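Setting Up Your First Game of Clostmont

Welcome to Clostmont! You'll want a good big table, 3 to six players and around 90 minutes, though our first games always run over (there's so much chatting over trades).

1. Unfold the board and lay it flat, with the harbor corner facing the youngest player.

2. Shuffle the Permit cards and deal four to each player, face down. Peek at your own as much as you like!

3. Give every player 700 crowns from the bank. Pick a banker now. The banker can play too, but must keep the two piles of money apart.

Note: If you own the Nukbridge expansion, leave its cards in the box for this first game. They're great fun, but they change how rent works. 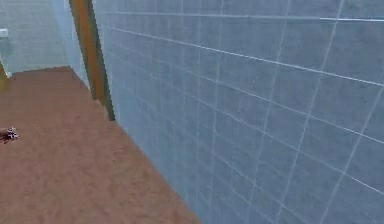 Tiled wall, computer rendering.

4. Put one district marker on each colored street, number side down, and mix up the spares beside the board.

5. Roll both dice. Highest total starts, and ties roll again.

Caution: Small parts. Keep the markers and dice away from children under three.

6. On your turn, roll, move, then buy or trade. You can trade with anybody at the table, even when it isn't their turn, and this is where the game really takes off!

Missing a piece? Write to Zendono and quote part set 439.

Rules by Ravindran Menon and Cengiz Altıntaş.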